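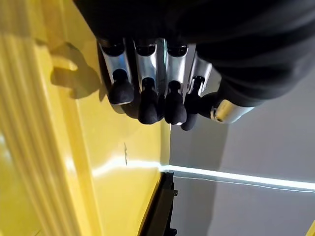 Two thousand and some miles later

Well, we're in! The keys to the Geston place are on a hook by the door (the only thing I've managed to hang so far), the kettle is out of its box, and I'm writing this on the floor with my back against a radiator that clanks every time I get comfortable. November is a silly month to move. Everyone told me so, and I went ahead and booked it.

The drive from Gusgate came to 2,047 miles by the odometer. I'd pictured a sort of grand tour with diners and scenic overlooks, and what I got was a lot of rain and a very intimate knowledge of gas station sandwiches. The best one was egg salad. The worst one was also egg salad, a state and a half later, and I should have known better than to chase the first one. We did have one beautiful morning, when the fog was lying in the low fields and the road ran along above it for ages, and I turned the radio off for that bit.

A few of you wrote to ask how I picked a mover, so let me tell you what I did. I got three quotes, ignored the cheapest because they wouldn't put anything in writing, and went with Sunent. They charge by weight, and my whole life came to 1,434 pounds. I was a little insulted, to be truthful. I thought I had more going on than that! The books were most of it, and I'd already given away four boxes of books before the truck came. They wanted a $200 deposit and took it off the final bill without my having to ask, so no complaints from me there.

What I'd do differently is the labeling. I started out so well, with the room and the contents written on two sides of every box. By the last night I was writing "misc" and then "more misc," and there is one that says "sorry." I haven't opened that one yet. The can opener is in it, I'm pretty sure, and so are my good scissors and the shower curtain rings. We've been eating a lot of things with pull tabs.
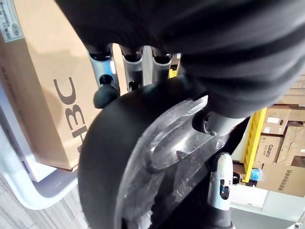 Black tire, smoky plastic hub, plenty of scratches.

The apartment itself is smaller than the old one but it has a pantry – a real one, with a door! – and a window over the sink that looks out on somebody's pear tree. The floors slope toward the street. If you drop a grape in the kitchen you can collect it in the hall. The downstairs neighbors left a note with the trash schedule on it, and the name of a plumber, underlined twice, which I'm trying not to read too much into.

I miss Gusgate more than I thought I would. It's the dumb stuff, like knowing which checkout line moves, or the left turn you should never try after four in the afternoon. Here I have to think about all of it, and by dinnertime I'm worn out from just buying milk. I did find a bakery called Ruotsalainen two streets over, and their cardamom buns are helping enormously. They sell out early. I've now been twice at opening time and once, foolishly, at ten.
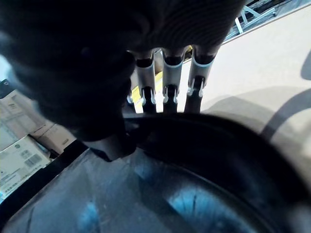

What I need from you

Pantry advice, please. It has 6 shelves, they're deep, and I already lost a jar of mustard on one of them. Do I buy bins? Do those spinning trays work, or do things just fly off the back? Hit reply and tell me, and if you've got a soup that uses mostly canned things, send that too (give me a few days on the can opener). Next time I'll report back on the "sorry" box.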